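Almacenar peluches en cajas transparentes: criterios de volumen y cierre

Wumpini Mensah lleva el depósito de juguetes de Hurngate, un servicio de préstamo con 712 piezas catalogadas. De ellas, casi 200 son peluches, y son las que más espacio consumen.

"El peluche se mide por volumen, el peso es irrelevante", explica. "Un oso de pelo largo cede bastante al presionarlo, pero recupera la forma. Si se comprime durante meses, el relleno se apelmaza".

Su norma es una pieza por caja, sin tapa durante las primeras 25 horas tras el lavado. Después se cierra y se anota la fecha en la ficha. Mensah prefiere el plástico transparente al cartón - permite localizar la pieza sin abrir nada - y descarta las bolsas de vacío.

Sobre el tamaño, admite un margen estrecho. "El pelo puede tocar las paredes. Lo que no acepto es que haya que empujar la cabeza para que entre".

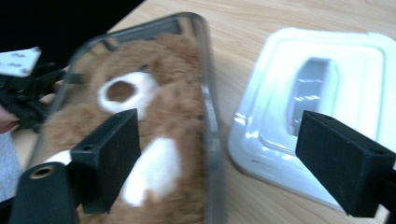

Tiempo de lectura: 2 min

El oso marrón de hocico blanco ocupa casi todo el interior de su caja, con el pelo contra los laterales. Mensah considera correcto ese ajuste para un préstamo de rotación rápida; para guardarlo hasta julio usaría el modelo siguiente, de 44 litros.

¿Y las esquinas? "Redondeadas, siempre. Se limpian con un paño y no retienen pelusa".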